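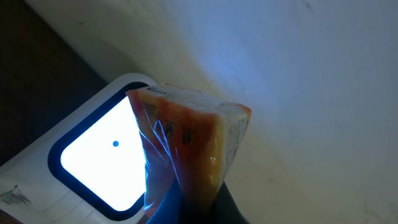

Ticket: Orange packs, side label will not read through the film
Product: Kairys label reader, bench model
Opened by: Triin Mockus, packing room
Handled by: Algirdas Paju, Clumik support
Status: Solved, one question left open

Triin Mockus, 8:40
Good morning. We have a problem with one product only, the orange and yellow packs in clear film. The label we need is the pale one on the narrow side, with the text going down in a column. The reader gives "no text found" or it gives half of the line and then stops. All other packs from the same shelf are read normally. I did not change any settings since the last update in February.

In the picture you can see how the film is on this product. It is wrinkled and makes bright lines, and on one side it comes together in folds that go over the print. I can not read the small text in the picture either, but with the pack in my hand it is no problem for my eyes.

Algirdas Paju, 9:15
Thank you for the picture. Please tell me these things:
Which light level is set on the reader?
Do you put the pack flat on the plate, or tilted?
Does the same pack fail every time, or only sometimes?
Also please clean the glass with the dry cloth before the next test. Do not use the spray, it leaves a thin layer.

Triin Mockus, 9:50
Light level is 500. It was always like this.
We put the pack flat, with the narrow side to the glass.
I took one pack and tried it again and again. Mostly it fails, but when I pulled the film tight with my thumb it was read at once. When I let go, it failed again. The glass is cleaned now, no difference.

Algirdas Paju, 10:05
This helps a lot. I think the reader is fine and the light comes back from the wrinkles. Level 500 is good for carton without film. For packs in film it is too strong, and the bright lines in the picture of the pack lie over the letters and hide them.

Please try the following:
1. Open Settings, then Light, and choose "Soft, from side".
2. Turn off "Auto contrast". With an orange surface next to a pale label it often makes the wrong choice, it takes the orange as the background for everything.
3. In Reading direction choose "Column". If it stands on "Line", the reader looks for text from left to right.
4. Save it as a new profile, do not change the old one.

Triin Mockus, 11:30
I made the profile and called it Film. Result is better, but not yet good. Packs where the film is smooth over the label are now read every time. Packs with a fold over the label still fail. Also I found that "Column" was not selected before, so maybe this was a part of the problem from the beginning.

My colleague Neema Nyanda asks if we can take the film off before reading. I said no, the packs go to the customer in the film and we have nothing to wrap them again. Please confirm that there is another way.

Algirdas Paju, 11:45
I confirm, please leave the film on. There are 2 things more to try. First, in the Film profile set "Shots per label" to 2. The reader then takes a second picture with the light from the opposite side and puts them together. Second, do not lay the pack flat. Tilt it a little, so that the bright line moves away from the label. You will see it in the preview window — when the column of text is gray and even from top to bottom, press Read.

Triin Mockus, 13:20
With both changes it works for nearly the whole shelf. It is slower, but this is acceptable for us. There was still one pack that did not want to be read. The film was folded double exactly on the label, and I typed that number by hand.

I wrote the steps on a paper next to the reader so the afternoon shift can do the same. One thing they should know: the profile goes back to the old one when the reader is switched off. Is it possible to keep Film as the start profile?

Algirdas Paju, 13:40
In your version this is not possible, sorry. I passed it to Kiều Đàm, who works on the settings menu, and she will write in this ticket when she has an answer. Until then please choose Film by hand after each start.

For the folded packs you can also smooth the film with a flat hand toward the end of the pack, slowly, so that the fold goes off the label. Do not pull on the seam — it can open.

I set the ticket to solved and leave the profile question open under it.

Triin Mockus, 13:55
Agreed. Thank you for the quick help.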